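Paper bags, big envelopes and where to keep them all

If your place is anything like ours, there's a drawer somewhere (or the gap beside the fridge, let's be truthful) where paper bags go to breed. I'm very fond of a good paper bag and I hate putting one in the recycling after a single trip home from the shops, so over the years I've worked out a system that mostly holds together, apart from the month before Christmas when everything ends up on the laundry floor.

Start by getting the whole lot out. Put the kettle on first, it takes longer than you'd think! Anything greasy or damp goes straight out to the compost, torn up small. Bags with a split seam can be saved if you catch them early: lay the bag flat, run paper tape along the inside of the split and press it down with the back of a spoon. I used to use ordinary sticky tape and it went yellow and let go within the year.

Smoothing out creases

My neighbour Uyên Kiều taught me to iron paper bags, which I thought was madness until I saw her pile. Cool iron, no steam, an old tea towel over the top, and keep it moving. Don't do this with anything that has a shiny lining or a plastic window, and go carefully near printed colours. If you can't be bothered with the iron (most days I can't), slide the bag under a couple of heavy cookbooks and forget it until Wednesday.

Fold along the creases the bag already has. It sounds obvious, but I watched my brother-in-law fight a flour sack for a good while before he noticed it wanted to go the other way.

Keeping the stack upright

Magazine holders are the best thing I've tried. I have a grey Skurholm one on the pantry shelf for small and middling bags, and the big ones stand in an old Flosar crate beside the broom. Folded edge down, open edge up, so you can thumb through them like records. When the holder is full, that's your limit, and the next bag has to push an old one out. Before I had a limit I counted the hoard one rainy afternoon and got to 112, and I'm not proud of it.

Large envelopes are another matter. They slump if you stand them up on their own, so mine lie flat in the second drawer of the desk with a sheet of stiff card underneath. School letters, rates notices, the warranty for the dishwasher, all of it goes in there, with the contents pencilled on the top corner. Pencil, please, so you can rub it out and use the envelope again.

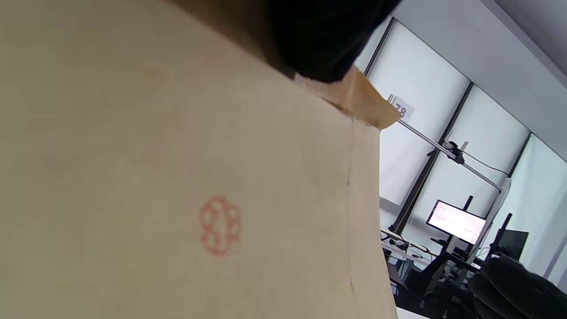
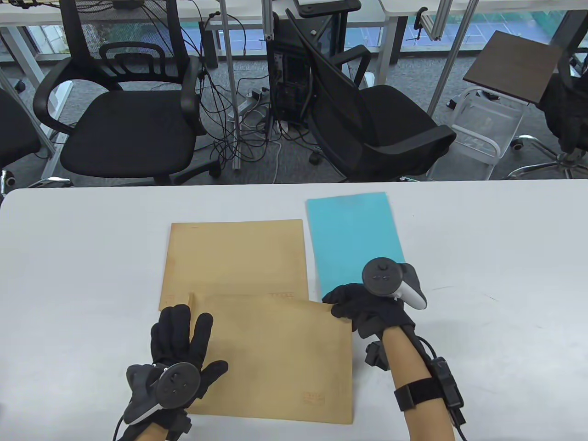
Sorting paperwork goes much better on a cleared table than on your lap in front of the telly, and I try to do ours in May, before the tax things start arriving. Begin with whatever is biggest and let the small stuff settle around it. A spot of colour among all that brown is a great help too, like the light blue folder lying beside the two kraft envelopes on the white table, and in our house blue means "needs doing this week" and nothing else is allowed in it. The envelopes can wait their turn underneath. Jiahui Tian from my book group uses a green one for the same job and swears by keeping it on top of the bread bin, where the whole family walks past it. Ours lives on the hall shelf, next to the keys.

One more thing on labels. If an old bag or envelope has printing on it that you'd like to hide for a gift, cut a square from a worn-out one in the same brown and glue it over the top with a glue stick, working from the middle outwards. Leave it under a book overnight. The handles can be replaced with string, and I'll put up the knot I use once I've managed to draw it properly.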